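Leave the library where it is

The county wants to shut the branch library at Laing and replace it with a click-and-collect service run from Cunitz. The consultation closes at the end of the month and I have been asked by several people what I think, so I will set it out once.

I am against it. I was against it in October when it was first floated, and the papers published since then have made me more so.

The case for closing is mostly about loans. The branch had 454 active borrowers last year, fewer than the year before, and the council divides the running cost by that figure and gets a number it doesn't like. I don't dispute the sum. I dispute what went into it. An active borrower is a person who took out an item on their own card. My neighbour's three children all borrow on her card, so they count as one. The man who reads the paper there every morning and never takes a book home counts as none. People who come in to print a form or use a computer are counted on a separate sheet, and that sheet isn't in the consultation pack. I asked for it and was told it would follow. It has not followed.

Then there are the hours. The branch used to open six days a week. It now opens for 26 hours, spread so oddly that I have to look them up, and I have lived here most of my life. One afternoon it shuts just as the school comes out. If you cut a service so that working people and schoolchildren can't get to it, fewer of them will get to it. The council can't then hold up the fall in use as a separate piece of evidence.

The replacement is supposed to work like this. You order your book on the website, you get an email, and you collect it from a locker in the Cunitz leisure centre. The lockers would be supplied by a firm called Clisitz. I have nothing against the lockers. They may be very good lockers. But Cunitz is 16 miles there and back, and the bus goes twice a day.

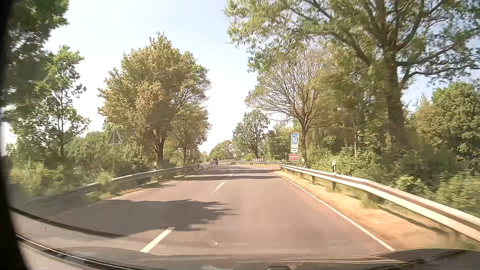 A locker also only gives you what you already knew you wanted. Most of what I have read and liked in my life I found by standing in front of a shelf looking for something else. I went in at fourteen for a book on fishing and came out with one on the Hanseatic League, and I ended up doing history at college. I don't claim that would happen to everybody. It can't happen at all with a locker.

The same goes for the staff. Filipa Frade has been on the desk at Laing for years. She knows which large print thrillers people have already had, and she will ring you if something comes in. She has helped half the street with their pension forms, although that is nowhere in her job description and she gets no credit for it in the council's papers. Under the new scheme her post goes, and "enquiries will be handled digitally". A good share of the enquiries at Laing come from people who can't manage things digitally. That is why they are enquiring.

I should be fair about the money. The roof needs doing. The boiler is old. The county has less to spend than it did and it has care homes and schools to pay for, and I wouldn't want to be the one choosing. Gareth Mottram, who speaks for the other side on this more sensibly than most, put it to me that if the choice is a library or a carer's visits, he would take the carer. So would I. But the saving from closing Laing is small, and a fair slice of it goes straight back out on the locker contract and the Kalico software that runs it. The pack gives the saving before those costs. You have to go to the appendix to find them, and then take one from the other yourself.

What would I do? I would open for fewer mornings and more late afternoons, which costs nothing. I would let the parish use the back room in the evenings and charge for it. I would patch the roof properly this year, while it is still a patch. And I would put the lockers in the Laing branch porch as well, if the county is so fond of them, so that people who do know what they want can get it after hours. None of this is clever. Most of it was suggested at the public meeting, written down on a flip chart, and left out of the summary.

There is a wider point about small places. Each closure is argued on its own. The bank went on its own figures, and then the post office counter went on its own figures, and the argument each time was that people could go to Cunitz. People did go to Cunitz. Once they were there they did their shopping as well, and the next thing in Laing had worse figures as a result. At no stage did anyone add the decisions together. I think somebody at county hall should be made to.

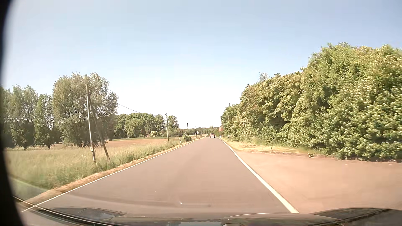

Hyun-seo Han sees it differently, and wrote to me after I said some of this at the meeting. I have permission to quote the letter. "You talk as if the building is the service. When my mother was ill I couldn't get to Laing either, and it is only up the hill. A van that came to the end of the road would have done more for us than any branch. I would rather you asked for that than spent your effort on the roof."

I have thought about that a good deal and I don't have a full answer. A van is a good idea. The county had 2 of them and sold both, and there is no van in the present proposal, so it isn't what we are being offered in exchange. If it were on the table I would look at it seriously, and I have added a line asking for it to my own response.

Responses can be made online or on paper. The paper forms are kept at the desk in the library, so check the opening hours before you go.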